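To: Firnura Residents' Dining List
From: Resham House Kitchen Office
Subject: Re: Trays and plates for the shared pantry
Date: October 2025

On the list, the Shenoy Wing pantry group wrote:

> Our wing would like to know whether the long trays are meant to stay
> on the counter between meals or go back on the rack. We have had them
> in both places. We would also like to know whether small items may be
> put straight on the tray, or whether a plate is required each time.
> Two of our plates have chipped rims. Where should they go?

The Kitchen Office thanks the Shenoy Wing for its message and replies to the full list, as other wings have raised the same points.

Trays are to be returned to the rack after each meal. A tray may remain on the counter only while food is being set out or collected. The rack in each pantry has been relabeled, and the lower 2 shelves are reserved for the long trays. Round trays and cutting boards go above.

Food is to be served on a plate, and the plate is to be placed on the tray. This applies to small portions as well, including cut fruit and rolls. The tray is there to carry the plate and to catch crumbs - it is not a serving dish. Shallow plates are suitable for dry items. Anything with a sauce should go in a bowl. 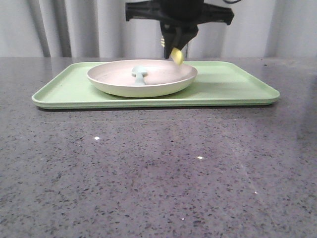
May more than one plate be placed on a long tray?
Two plates may share a long tray if they do not touch and neither one rests on the raised lip.

Chipped plates should be taken out of use at once and left in the gray bin beside the pantry door, wrapped in newspaper. Please do not put them back in the stack. The Office has ordered 57 replacement plates from Tetinell, and these will be given out by wing in November. Wings that need plates before then may borrow from the main dining room by signing the sheet at the service window.

Trays are washed by hand with warm water and a soft cloth. Scouring pads are not to be used on them. Counters should be wiped before a tray is set down, as grit under the tray will scratch the surface.

The revised pantry sheet will be posted in every wing. A total of 200 copies have been printed, and spare copies are held at the front desk. Further questions may be sent to this list or left in the Kitchen Office mailbox.

Kitchen Office
Resham House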